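Chapter 4
Consumer Prices and the Cost of Living

A household notices a change in the value of money chiefly through the prices it pays for ordinary goods. This chapter explains how such changes are measured, and why two families in the same town may experience them differently.

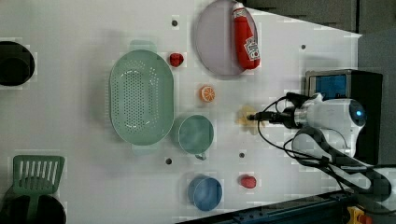 Figure 4.1 Kitchen items and toy foods on a white tabletop.

4.1 The basket of goods

A price index follows the cost of a fixed list of goods and services, known as the basket. The cost in the base period is given the value 1000 in the tables used in this book. Each item carries a weight, which reflects its share of total spending. 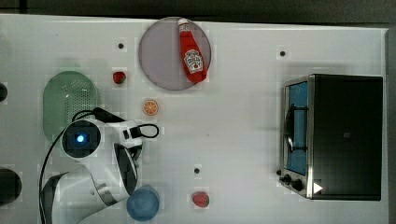 Weights must be reviewed from time to time, as spending habits change. The Prundale household survey, used in the exercises, covers 522 households and was last revised in June. Of these, 49 rent their homes in Pramcombe and are treated as a separate group.

Students should note the difference between a rise in one price and a rise in the general level of prices. If bread becomes dearer while fuel becomes cheaper, the index may remain unchanged. Section 4.2 sets out the method of calculation.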